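Turkivden · Soporte de célula
Ticket 2743
Asunto: brazo derecho, parada de protección al bajar a la caja + pieza soltada antes de tiempo
Estado: abierto, en observación
Prioridad: alta
Proyecto: Lindeck (clasificación de pulsadores y bloques de contacto)
Abierto: 8/22/24

Descripción inicial

La célula de dos brazos se para a mitad de ciclo. Siempre el brazo derecho, siempre en la bajada. El controlador saca parada de protección, desviación de par en muñeca, y el izquierdo se queda esperando permiso de zona que no llega nunca. Programa 2108, el mismo de la semana pasada, sin cambios según el historial. Antes de eso ya había soltado un par de piezas por el camino pero no se apuntó, mal hecho.

Lo que pedimos: saber si es mecánico, de programa o de pinza. Y si se puede seguir trabajando mientras.

Nota 1

Primera revisión con la célula en pausa. Setas probadas, las dos paran bien. Sin ruidos raros en las articulaciones moviendo en manual a velocidad reducida. Tornillos de la placa base, apretados. Tornillos del soporte de pinza, apretados también (uno admitió un poco de llave, casi nada).

El registro da el fallo a 12 mm por encima de la cota de cierre. O sea que toca algo ANTES de llegar a la pieza. No es el peso.
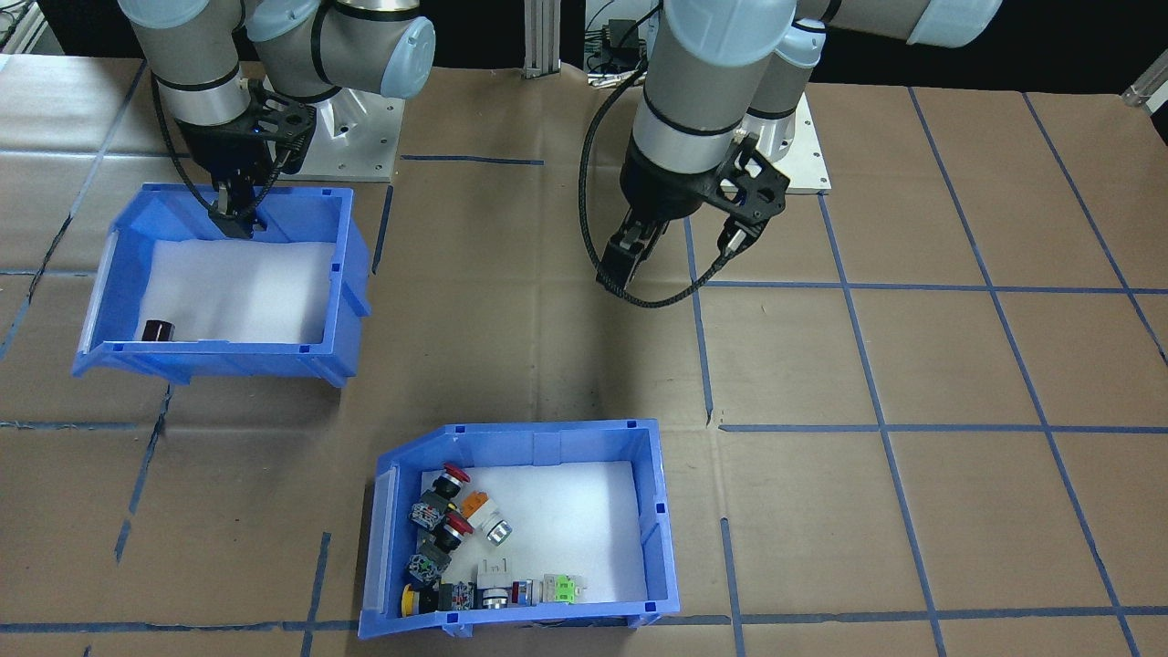 El cable de la pinza es mi primer sospechoso. Viene de fábrica con menos longitud y aquí se cambió por uno más largo cuando se montó el soporte nuevo. Con el brazo apuntando hacia abajo hace un lazo ancho que sale hacia la izquierda y vuelve a entrar por debajo de la pinza, justo por donde luego tiene que pasar el borde de la caja. Si el lazo apoya en el borde, la muñeca nota una fuerza que el programa no espera y se para. Encaja con los 12 mm. No encaja con las piezas soltadas, eso es otra cosa o yo no lo veo.

Probado: sujetar el cable a mano, lejos, célula en manual. Baja sin parada. Suelto el cable, baja sin parada también. Vaya. Repito con la muñeca girada como en el ciclo real y ahi sí, parada a la segunda.

Nota 2

Puesta una brida provisional en el eslabón, dejando holgura para el giro. NO tensar más, que si no arranca el conector de la muñeca. Lanzado el 2108 en automático a media velocidad.

Resultado: ya no hay parada en la bajada. Pero sigue soltando piezas. Cierra, sube, y al cruzar hacia la otra caja se cae. Pasa con los bloques de contacto, con los pulsadores de seta no lo he visto.

Mirado el ajuste de fuerza de la pinza. Estaba en el valor por defecto de Kalinowski (el perfil viejo), no en el de Lindeck. Alguien cargó la instalación antigua encima o se restauró sola tras el corte de luz. Cambiado a perfil Lindeck, guardado en la instalación y en el programa, los dos sitios.
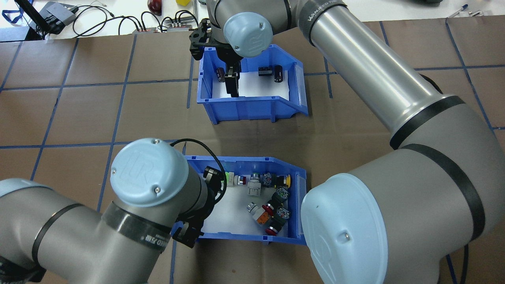 Con el perfil bueno la cosa mejora pero queda un tema de orientación. Si el bloque se agarra de canto aguanta. Si se agarra por la cara que tiene los tornillos, los dedos no apoyan planos y gira. La visión da el punto de agarre y no distingue una cara de la otra, eso habría que pasarlo a Vutley, que es quien lleva el modelo. Aviso enviado con capturas del registro.

De momento he quitado de la lista de agarres permitidos los que salen con esa inclinación. El ciclo salta la pieza y la deja para el final. Más lento, pero no tira nada al papel.

Seguridad, que esto es lo que me preocupa: cuando el derecho hace parada de protección el izquierdo NO para. Se queda en espera, con potencia, y si se rearma desde la tableta del derecho el izquierdo arranca solo al recibir la zona. Casi me pilla la mano sacando una pieza caída. Sin daño. Lo pongo por escrito para que conste:

- No meter la mano en las cajas con uno solo de los dos brazos parado.
- Seta pulsada en las DOS tabletas antes de tocar nada.
- Rearme solo desde fuera de la mesa, y avisando en voz alta.

Pendiente enlazar las paradas de los dos controladores. Estaba en el pliego del montaje y no se hizo, o se hizo y se quitó. Revisar el esquema del armario.

Nota 3

Respuesta de Vutley: confirman que el modelo no separa caras, sacan versión nueva en noviembre. Hasta entonces, filtro por inclinación como está. Vale.

Prueba larga con un solo brazo, el otro deshabilitado y aparcado, para no mezclar causas. Velocidad normal. Caja llena y revuelta, peor caso.

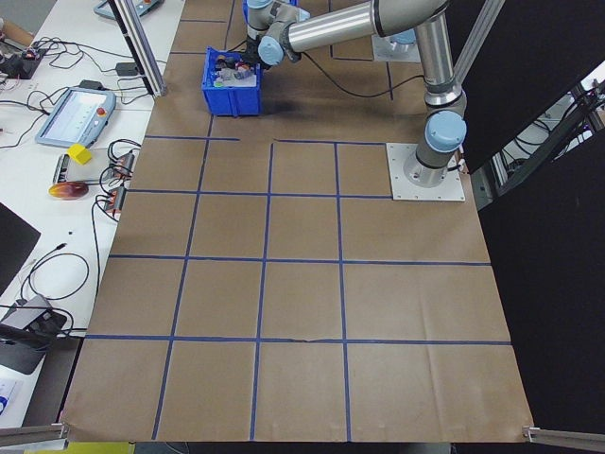

Lectura: 4 min

Sin paradas en toda la prueba. Una pieza mal agarrada, la soltó dentro de la misma caja y la recogió en el intento siguiente, eso lo doy por bueno. La brida aguanta pero es una brida, hay que poner guía de cable como dios manda en el eslabón y otra en la muñeca. Pedida.

Comprobado además que la posición de la caja estaba desplazada respecto a la enseñada. Poca cosa, pero sumaba. La cuadrícula de cinta ayuda a recolocar a ojo, no sirve como referencia de precisión, que se despega y se vuelve a pegar donde cae. Propongo topes atornillados.

Resumen de causas, por lo que sabemos hoy:

Parada en bajada: cable rozando el borde de la caja con la muñeca girada. Corregido provisional.
Piezas soltadas: perfil de pinza equivocado + agarre por mala cara. Lo primero corregido, lo segundo filtrado.
Izquierdo en espera con potencia: SIN CORREGIR. Paradas no enlazadas.

Queda por hacer

Guía de cable definitiva en los 2 brazos (el izquierdo no ha fallado pero lleva el mismo cable largo).
Enlace de paradas entre controladores y prueba con acta.
Topes para las cajas y volver a enseñar posiciones.
Copia de la instalación buena fuera del controlador, con nombre claro. Borrar la de Kalinowski o al menos sacarla de la carpeta de arranque.
Repetir la prueba larga con los dos brazos cuando esté el enlace, antes no.

Hasta que se cierre el punto de las paradas la célula trabaja con un brazo. Si producción necesita los dos, que lo pidan en este mismo tiket y se contesta, pero la respuesta va a ser que no.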